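문의 제목: 레이어 잠금 후 색상 패널이 초기화되는 현상 (캐릭터 생성기 Diketti)
분류: 오류 신고 / 저장 파일
상태: 처리됨

최초 접수 내용

Diketti로 캐릭터를 만들 때 망토와 어깨 갑옷을 서로 다른 레이어에 두고 망토 레이어를 잠급니다. 그 상태에서 어깨 갑옷의 두 번째 색을 바꾸면 잠가 둔 망토의 색이 기본 회색으로 돌아갑니다. 화면에서만 그런 것이 아니고 저장한 뒤 다시 불러와도 회색입니다. 되돌리기를 누르면 갑옷 색만 돌아오고 망토는 그대로 회색으로 남습니다.

캐릭터 이름은 Zudumia이고, 월간 캐릭터 공모에 내려고 1월부터 만지고 있던 파일입니다. 부품 수는 1383개입니다. 부품이 많은 편이라는 것은 알고 있는데, 작년에 만든 비슷한 크기의 파일에서는 이런 일이 없었습니다.

재현 순서

1. 새 캐릭터를 열고 '망토' 항목에서 아무 부품이나 올린다.
2. 색을 세 칸 모두 지정한다.
3. 레이어를 잠근다.
4. 다른 레이어에서 대칭 복사가 켜진 부품을 고른다.
5. 두 번째 색 칸을 바꾼다.

대칭 복사가 꺼져 있으면 4번과 5번을 아무리 반복해도 문제가 없습니다. 처음에는 이걸 몰라서 잠금 기능 쪽만 계속 봤습니다.

확인한 것들

브라우저 캐시 삭제: 변화 없음.
다른 브라우저에서 같은 저장 코드 불러오기: 같은 증상.
부품 팩 Plova 제거 후 재시도: 같은 증상. 팩을 지우면 머리 장식이 빠지기 때문에 다시 설치했습니다.
부품 수를 900개로 줄인 사본: 같은 증상. 따라서 파일 크기 문제는 아닌 것 같습니다.
빈 캐릭터에 망토와 갑옷만 올린 파일: 같은 증상.

마지막 항목 때문에 제 파일이 깨진 것은 아니라고 판단했습니다. 저장 코드를 메모장에 붙여서 비교해 보니, 정상일 때와 오류가 났을 때 다른 곳은 색상 값 한 줄뿐이었습니다. 잠긴 레이어의 색상 값 자리가 비어 있고, 불러올 때 빈 값을 기본 회색으로 채우는 것으로 보입니다.

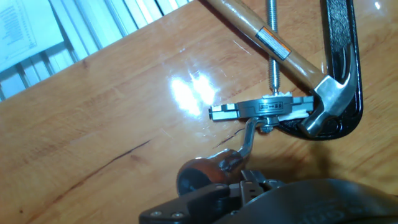

Jacobus Pretorius: 저도 같은 증상을 겪었습니다. 저는 망토가 없고 꼬리 레이어에서 났습니다. 잠금 대신 '숨김'으로 해 두고 작업하면 색이 안 날아갑니다. 다만 숨김 상태에서 대칭 축을 옮기면 숨긴 부품도 같이 움직이니까 축은 먼저 맞춰 놓으셔야 합니다. 그리고 Uçar 팩에 들어 있는 부품은 색 칸이 네 개라서 회색이 아니라 검정으로 바뀝니다. 혹시 신고하실 때 팩 이름도 적어 주시면 원인 찾는 데 도움이 될 것 같습니다.

접수자 추가 답변

숨김으로 해 보니 말씀하신 대로 색이 유지됩니다. 축은 원래 가운데에 고정해 두고 쓰고 있어서 저는 문제가 없었습니다. Uçar 팩은 설치하지 않았고, 제 파일에서 쓰는 추가 팩은 Plova 하나입니다. 네 번째 색 칸이 있는 부품은 확인하지 못했습니다.

이미 회색이 된 부품이 42개 있는데 이걸 하나씩 다시 칠해야 하는지 궁금합니다. 예전 저장 코드는 남아 있지만 그 뒤로 얼굴과 손을 많이 고쳐서 통째로 되돌리기는 어렵습니다.

관리 쪽 답변

재현했습니다. 대칭 복사가 켜진 부품의 색을 바꿀 때 짝이 되는 부품을 번호로 찾는데, 잠긴 레이어가 있으면 번호가 밀려 엉뚱한 부품의 값을 비우고 있었습니다. 잠금 표시는 화면 조작만 막고 이 내부 처리는 막지 않습니다. 되돌리기 기록에도 이 변경이 남지 않아서 갑옷 색만 돌아온 것입니다.

색을 복구하는 방법은 다음과 같습니다.

1. 현재 캐릭터를 저장하고 코드를 따로 보관한다.
2. 예전 저장 코드를 불러온다.
3. 망토 레이어만 선택해서 '레이어 내보내기'를 누른다.
4. 현재 캐릭터를 다시 불러오고 '레이어 가져오기'로 붙인다.
5. 회색이 된 기존 망토 레이어를 삭제한다.

가져온 레이어는 맨 위에 놓이므로 순서를 직접 내려야 합니다. 마스크가 걸린 부품은 레이어를 옮기면 마스크 연결이 끊어지니, 안감처럼 마스크를 쓴 부품은 다시 연결해 주십시오.

접수자 추가 답변

안내대로 해서 망토는 복구했습니다. 안감 2개는 마스크가 풀려 있어서 다시 걸었습니다. 4번 단계에서 위치가 오른쪽으로 조금 밀렸는데, 격자 맞춤을 끄고 다시 가져오니 제자리에 들어갔습니다. 다른 분들도 격자 맞춤은 먼저 끄는 것이 좋겠습니다.

한 가지 더 여쭙니다. 공모 제출 화면에 저장 코드를 붙여 넣으면 미리 보기에는 아직 망토가 회색으로 나옵니다. 편집 화면에서는 정상입니다.

관리 쪽 답변

제출 화면의 미리 보기는 처음 올린 코드로 만든 그림을 보관해 두고 씁니다. 제출 항목을 삭제하지 마시고 '미리 보기 새로 만들기'를 눌러 주십시오. 삭제 후 다시 올리면 접수 순서가 뒤로 가고 받은 댓글도 사라집니다.

번호가 밀리는 문제는 수정해서 시험판에 넣었습니다. 정식판에 들어가기 전까지는 대칭 복사를 쓰는 동안 잠금 대신 숨김을 사용해 주십시오. 네 번째 색 칸이 검정으로 바뀌는 건은 같은 원인인지 확인이 필요해서 별도 문의로 분리했습니다.

접수자 추가 답변

미리 보기 색이 정상으로 나오는 것까지 확인했습니다. 시험판에서도 재현 순서대로 다시 해 봤고, 망토 색은 바뀌지 않았습니다. 되돌리기도 정상입니다. 이 건은 닫아 주셔도 됩니다.

처리 결과: 시험판 수정 반영, 접수자 확인 후 종료
연결된 문의: Uçar 부품의 네 번째 색상 칸 초기화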